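Clorkside Robotics Lab
Simulation Safety Checklist – Kitchen Sink Task, Rurent Arm Controller
Completed Wednesday, February 16, 2022
Reason for check: force limit ignored during overnight batch
Result: NOT CLEARED for transfer to the real arm

Background
The overnight batch was 1000 runs of the sink task. In 38 of them the arm pressed against the faucet and kept pushing after the force limit was passed. The highest reading was 190 newtons. The controller should have stopped and backed off long before that. Nothing was damaged, as the batch ran in simulation only, but the same controller build was due to go onto the real arm this week.

Section A. Before opening the scene

A1. Batch stopped and queue locked – Yes
Comment: Queue was still accepting jobs when we started. Two people had jobs waiting. Both have been told.

A2. Real arm powered off and tagged – Yes
Comment: Tag is on the main switch. Key is in the lockbox.

A3. Logs copied before restart – Partly
Comment: Force and joint logs saved. The contact log had already rolled over for the earliest runs, so we don't have the first few faults in full.

A4. Controller build matches the one on the release form – No
Comment: Form lists the May build. The batch used a newer one with the Olszewski contact filter switched on. Form to be corrected.

Section B. Scene and objects

B1. Scene loads with no errors – Yes

B2. Fixed objects stay put when the run is paused – Yes
Comment: Checked the baskets, the sink and the faucet.

B3. Collision shapes present on all fixtures – Yes, see comment
Comment: The faucet has one, but it is a single simple shape and a little wider than the part you see. First contact comes early. It doesn't explain the missed stop.

B4. Loose items have sensible weights – Yes
Comment: The lime was set too heavy in an older scene file. It is right in this one.

Views checked under Section B, baskets first, then the sink:
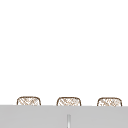
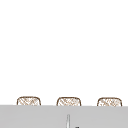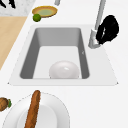 B5. Keep-out zone drawn around the faucet – No
Comment: The zone was in the old scene and did not carry over when the sink was replaced. With no zone, the planner treated the space next to the neck as free. It should be put back with a 10 mm margin on all sides.

B6. Start position clear of fixtures – Yes

Section C. Stop behavior

C1. Manual stop works from the operator screen – Yes
Comment: Tried three times, at slow, normal and full speed.

C2. Force limit stops the arm – FAIL
Comment: Works on a sharp hit. Fails on a slow, steady push. The contact filter averages the reading over too long a window and treats a steady push as sensor drift, so the limit check sees a number close to zero. With the filter off, the arm stopped every time.

C3. Arm backs off after a stop – FAIL
Comment: It stops, then holds position against the fixture. The back-off move is only called after a sharp hit. Separate bug, same file.

C4. Fault message shown to operator – Yes, but poor
Comment: The message reads "task timeout" and says nothing about force. Anyone reading the summary page would think the run was slow.

C5. Hillunine watchdog running – No
Comment: It was turned off in the batch settings to save time. It would have caught this. It needs to be on for all batches, including short ones.

Section D. Actions

D1. Turn off the contact filter in the release build. Open.
D2. Restore the faucet keep-out zone and save it with the sink model – not with the scene file. Open.
D3. Call back-off after every force stop. Open.
D4. Change the fault message. Open, low priority.
D5. Lock the watchdog setting so it can't be changed from a batch file. Done.
D6. Rerun the full batch with the same seeds and repeat Section C. Waiting on D1 to D3.

The tag stays on the real arm until D6 is signed. Slow-push tests should be added to the standard set for other fixtures too, starting with the drawer task, which uses the same filter.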